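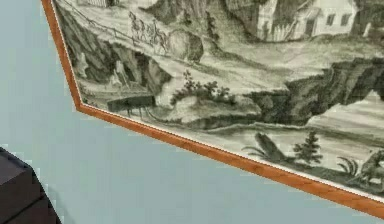
Words: Gwen Pashley

Visitors to the Nodis open day in Renivley on Wednesday were shown how the firm tests the software for its household robots in simulated rooms before any of it is loaded on to a machine.

The demonstration ran on two workstations in the ground-floor meeting room, with the output sent to a wall screen. Nodis has built 377 rooms to date, among them kitchens, hallways, bedrooms and sitting rooms. Each is a computer model containing walls, furniture and fittings, and a simulated robot can be placed in it at any point and told to find its way to another.

The rooms are furnished in some detail. One rendered view has a pale blue-grey wall with a monochrome landscape print hanging on it in an orange wood-grain frame. The print shows two riders on a fenced path above a rocky cliff, with a stretch of water below. Staff said that wall pictures are a useful test for vision software, which can mistake a printed object for a real one or read the edge of a frame as a doorway or shelf. The viewpoint can also be set low and at a steep angle, so that straight edges slant across the image and only part of an object is in view.

The navigation software, called Skarketti, was then given a delivery task: leave the hallway, cross the sitting room and stop at a table without touching anything. Visitors were invited to choose the starting position. The first run finished without contact. In the second the simulated robot clipped a chair leg while turning, and the run was logged as a failure. Staff replayed it from above and pointed out that the turn had been started too early.

A full set of tests consists of 2,000 runs and is left to work through overnight. Any run that ends in contact, or does not end at all, is kept for checking by hand the next morning. The most recent set produced 547 of these, most of them in narrow hallways. Nodis said the figure was higher than usual and followed a change to the way Skarketti judges distance at corners.

Several questions concerned the gap between a model and a real house. Staff said that carpets, cables and low sunlight are still poorly represented, and that a version which passes in simulation is always tried next in the furnished flat on the first floor. The flat was open in the afternoon - visitors were taken through in small groups - but no robot was run there.

The room models were built with Lavoie, a design studio that also supplies the furniture library. A second batch, made up mainly of bathrooms and stairways, is to be added in December. Nodis plans to hold another open day once those rooms are in use.

Published Wednesday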